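Progress report on the Okent bench kit trial
Prepared for the Gidey small-equipment fund
21 August 2026

The grant paid for one Okent two-arm bench kit and the hours to find out whether a shop like ours could get any use out of one. This report covers the period since April, when the crates arrived in Rotville. The short answer is yes, with a list of complaints attached.

Where we are

The kit is assembled, bolted down and running. Okent's brochure gives the assembly time as one afternoon. Ours took 5 working days, two of which went to a missing bag of bolts that Okent's parts desk was sure we had. It arrived by mail with a packing slip that read "as requested," which I suppose was true. We have not charged those two days to the grant.

Since then the arms have completed 3,868 logged pick-and-place cycles on our own parts, mostly the small molded caps we had promised to test in the proposal. The Okent software counts a cycle as complete when the arm gets back to its starting position, whether or not it brought anything with it. It took us a while to notice this. From the second month on we have kept our own tally of dropped caps next to the machine's tally of its triumphs, and the two make interesting reading side by side.

In the last full block of 1,000 cycles, 52 ended in a drop or a missed pick. The proposal asked for fewer than that, so we have not met the target yet. The first block was bad enough that we stopped it partway through and went to lunch.

Grippers

Most of the improvement came from the fingertips. As shipped, the fingers are bare and hard, and they hold a molded cap the way you would hold a watermelon seed. Okent sells a soft-tip upgrade. We looked at the price, looked at the remaining parts budget, and covered the tips on one gripper with gray padding of our own. Drops went down the same day. The padding wears and has to be replaced, and we now keep a strip cut to length in the drawer, along with the instructions for a manual release that does not match the one on the unit.

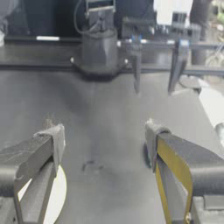

Having two arms on one table is the whole selling point of the kit, and it has been the slowest part to get right. Each arm is perfectly sensible by itself. Ask them to hand something over and they become like two people in a doorway. The standard software deals with this by stopping both and putting up a message that says "Conflict resolved." For the handover we ended up switching to the scheduling add-on from Nitau, which we had on trial at no cost to the grant. It is plain to look at and the manual is a single page, but it lets us set which arm waits and for how long. Handovers now finish without anyone pressing the reset button, most of the time.

The wrist camera view has been more useful than we expected for working out why a pick failed. Reviewing the recordings is dull work and we underbudgeted the hours for it.

Spending

Hardware is fully spent. Parts are slightly under, thanks to the padding. Staff hours are over, for the reasons above, and we are covering the difference ourselves. We are not asking for more money in this report, though we would not send it back.

Problems still open

The calibration drifts if the table is bumped, and the table is in a room with people in it. Okent's advice is to avoid bumping the table. We have asked whether there is any further advice.

The support contract included in the price runs out before the trial does. We have requested an extension in writing and received a customer satisfaction survey.

Next period

We will run the caps again with fresh padding on both grippers, then move to the second part in the proposal, the flat clips, which are thinner and will probably be worse. The buy-or-pass recommendation you asked for will come with the final report. At present I would tell another shop to buy the arms, skip the software, and count the bolts before signing for the crate.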